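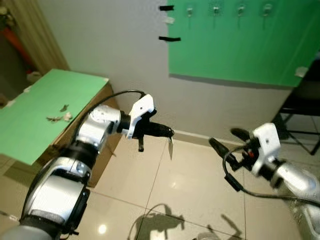
Two grippers, one holding a small pale tag-like piece.

How do kids get their first acting job in a TV serial?

Asked in Television & Acting

My niece is 6 and she is obsessed with the show Nzioka. She knows every line of the market episodes and does all the voices, including the grandmother. Her school put on a play in January and she had one of the bigger parts, and two different parents asked me afterward if she was "with anyone." We have no idea how any of this works! My sister works long shifts so I'd be the one driving her around.

Do we need an agent first, or can we just turn up to open calls? Does she need acting classes? And there's a place called Neletico that wants 260 up front for a portfolio shoot before they'll put her on their books. Is that normal? We're in Bokgate if it matters.

3 answers

Answer 1 (accepted)

Oh, this is a fun age to start! My son did two seasons of a family serial, a couple of telefilms and one truly terrible short film that we all love, so I can tell you how it went for us.

You do not need an agent to begin. He got his first part from an open call on a Saturday, and we found out about it from a flyer at the library. He waited three hours, said four lines to a very tired casting assistant and got called back the next week. The agent came later, when he was up for a regular role and I wanted someone who could read a contract.

Please don't pay the 260. An agent should earn a percentage when she works, and anybody asking for money before that is selling photos. Kids' faces change so fast that an expensive portfolio is out of date by summer anyhow. Take one close shot and one full-length shot by a window, plain T-shirt, no makeup, hair the way she normally wears it. Write her height and age on the back.

For classes, I'd pick something playful once a week. Improv was wonderful for him. Swimming and riding turned out to be useful too, they ask about that stuff on the forms and he got a part in a costume drama partly because he was fine on a pony.

Other things to sort out early: work permit (check your state's rules, ours needed a letter from the school), a savings account in her name, and who is allowed to be on set with her. If your sister is the legal guardian, she'll have to sign for you to be the chaperone. Bring snacks, bring a coloring book, bring a second coloring book. The days are long and mostly waiting, but when they call them in and the lights go up it's magic, it really is.

Visitación Cifuentes

Comment: Thank you!! Just told Neletico no. Going to try the library board.

Answer 2

There were 2,000 kids at the open call for Stultik and my daughter was number 14 in line so get there EARLY. She didn't get it but had a blast and made a friend.

Answer 3

depends on the show. some only take kids 8 and up because of the hours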